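**Call for readers and transcribers – the Skalusar letters, 1861 to 1866**

Posted Sep 16, 2025

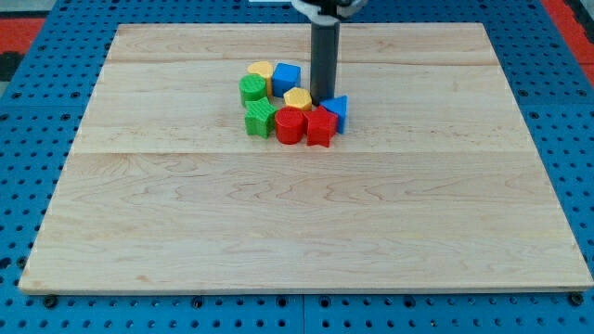

We need people who can read bad nineteenth-century handwriting, or who are willing to learn. The collection is 262 letters, most of them written by or to the children of one household during the American Civil War years. Two brothers, a sister, a cousin who boarded with them. The father clerked for a shipping agent in Halifax and had business in Washington and Baltimore, so the family went back and forth, and the kids wrote to each other constantly. School, colds, a pony, soldiers on the street, a teacher they couldn't stand. Also some hard ones. The younger brother died of fever in 1864 and the letters after that are slow going.

They came to the Lasuvero Reading Room in May, in a trunk, from the Skalusar family. Scanned now. Not transcribed. That's where you come in.

**What you'd be doing**

- Transcribing from scans, at home, on your own computer
- Second-reading someone else's transcription (everybody does a bit of both)
- Flagging names, places, and dates so we can build an index
- Coming to the monthly call if you can. Not compulsory

A few letters are cross-written, meaning they turned the page sideways and kept going over top of the first lines. Don't panic, those go to people who ask for them.

**What we're looking for**

11 readers. Patience more than anything. You don't need a history degree, and Renato, who runs the second-reading side, learned on his grandmother's recipe cards. If you've done parish registers, census work or family papers, say so. French is useful, about a dozen letters have passages in it from the cousin. Knowledge of Lincoln-era Washington very welcome – street names, regiments, who lived near who, that kind of thing.

We'd also like one person for the index. More structured work, spreadsheets, cross-checking spellings. The sister spells "Pennsylvania" a different way nearly every time and we are keeping all of them.

**House rules for transcription**

Spelling stays as written. Line breaks stay. Crossed-out words go in square brackets with a note. If you can't read it, put [illegible] and move on, please don't guess. The last project had too many confident guesses in it and it took us most of a winter to get them back out.

No modernizing. No tidying up the kids' grammar either.

**Time and money**

Three to four hours a week, for 31 weeks. Readers are paid an honorarium of $973 in two parts, half at the midpoint and half when your batch is signed off. Index person gets the same plus a bit for the extra hours, to be worked out. You'll be credited by name in the published edition unless you'd rather not be.

Anywhere in Canada is fine. If you're close enough to come in and look at the originals, we can arrange that, but the paper is fragile and visits are short. Pencils only, no coffee.

**Software**

We use Fuvura for the side-by-side transcription. Runs in a browser. Takes an evening to get used to, and Sebastian does a walk-through for new readers the first week. Old laptops cope okay, phones and tablets don't.

**How to apply**

Email Arnel Dimaculangan through the Reading Room contact page, with "Skalusar letters" in the subject line. Send:

1. A paragraph about yourself. A paragraph, not a cover letter
2. Any experience with old handwriting, if you have it
3. Whether you want reader, index or either

Arnel will send back a one-page sample letter to try. It's a real one, from the older brother, complaining about arithmatic and asking for skates. Do what you can with it and return it within ten days. We're not marking it out of anything, mostly want to see how you handle the words you can't make out.

Questions about the transcription rules go to Renato Lacson, same contact page. Questions about pay go to Arnel. We'll answer as fast as we can but theres only the three of us, and applications close once the spots are filled.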